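Incidencia 1829
Proyecto: Perley (asignatura de Robótica Aplicada, grupo de prácticas de empuje sin agarre)
Abierta por: Ruxandra Dobre
Asignada a: Marietjie Modise
Componente: calibración / control cartesiano
Prioridad: alta
Estado: resuelta, pendiente de cierre

Resumen
El vástago se desvía lateralmente al ejecutar empujes planificados hacia el grupo de piezas. Con órdenes manuales desde el pulsador la posición alcanzada es correcta. El error solo aparece cuando el objetivo procede de visión.

Entorno
Controlador Dredberg, rama de prácticas. Planificador Zirgate compilado con la configuración del curso. Tablero de madera sobre mesa perforada azul, marcador cuadrado fuera del tablero como referencia de la mesa. Velocidad cartesiana limitada a 80 mm/s. Piezas: estrellas, cubo y prisma de plástico.

Pasos para reproducir
1. Arrancar el controlador y llevar el brazo a la posición de reposo.
2. Lanzar la detección y esperar a que se publiquen las poses.
3. Pedir un empuje sobre la estrella verde, dirección +Y, recorrido 100 mm.
4. Comparar el punto de contacto previsto con el real.

Resultado esperado
Contacto en el centro de la cara lateral de la pieza, desviación inferior a 3 mm.

Resultado obtenido
Desviación de 19 mm en X, siempre hacia el mismo lado. La pieza gira en vez de trasladarse y arrastra a las contiguas. En Y el error queda por debajo de lo que podemos medir con la regla.

Comentario de R. Dobre
Repetido con el cubo y con la estrella roja. El valor es el mismo en todo el tablero, así que descarto escala y distorsión de lente. Tampoco depende de la altura. Adjunto el registro de poses y el volcado de parámetros. Al reiniciar el planificador no cambia nada.

Comentario de M. Modise
Un desplazamiento constante apunta a una transformada fija. Antes de tocar la calibración, comprobad tres cosas: el cierre de la brida del vástago, la longitud de herramienta declarada en el controlador y la pose del marcador respecto a la base. Por ese orden. No recalibréis todavía, que luego no se sabe qué lo arregló.

Comentario de R. Dobre
Cierre revisado, sin holgura apreciable al mover el vástago a mano. Longitud de herramienta medida otra vez y coincide con la declarada. Para la verificación de posición bajamos el vástago junto al grupo de piezas, sin llegar a apoyar en la madera, y leímos la pose cartesiana del controlador.

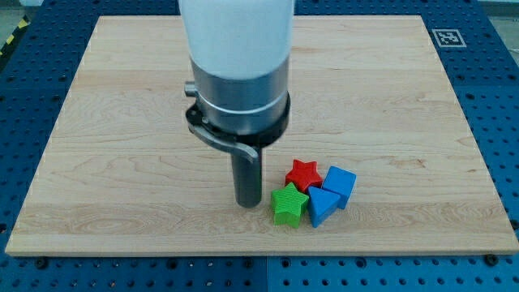
La lectura del controlador coincide con la medida tomada desde el borde del tablero. La pose que publica visión para la estrella verde no: está desplazada los mismos 19 mm. El error entra por tanto antes del planificador, y el brazo va donde se le ordena.

Comentario de M. Modise
De acuerdo. Mirad el fichero de la transformada marcador-base. El grupo del turno anterior trabajaba con la plantilla Yalçınkaya, que toma como origen la esquina del marcador. La nuestra lo toma en el centro. Si alguien copió el fichero entero, el desplazamiento sería medio lado del marcador.

Comentario de R. Dobre
Confirmado. Lado del marcador: 38 mm. Mitad: 19 mm. El fichero cargado era el de la plantilla. El error en Y no se veía porque el fichero traía una corrección manual en ese eje y en X la habían dejado a cero.

Causa
Fichero de transformada marcador-base con origen en esquina, cargado en una configuración que espera origen en centro. La corrección manual en Y ocultaba la mitad del problema.

Solución aplicada
Restaurado el fichero del repositorio del curso. Eliminada la corrección manual. Añadida al arranque una comprobación que compara el campo "origen" del fichero con el de la configuración y aborta si difieren. Con el campo ausente también aborta.

Verificación
Empujes sobre la estrella verde y el cubo, mismas órdenes que en los pasos de reproducción. Desviación máxima en X: 2 mm. En Y: 1 mm. Sin giro apreciable de la pieza en los recorridos cortos. En los de 100 mm la estrella todavía rota algo al final; lo atribuimos al contacto con una sola punta y se trata aparte.

Pendiente
- Subir la comprobación de arranque a la rama común (Dobre).
- Repetir los ensayos de empuje del informe de diciembre hechos con el fichero erróneo. Los de agarre no usan visión y se conservan.
- Anotar en la guía de prácticas la convención de origen del marcador.

Comentario de M. Modise
Cierro cuando esté la fusión. En el informe indicad qué series se han repetido y con qué versión del fichero.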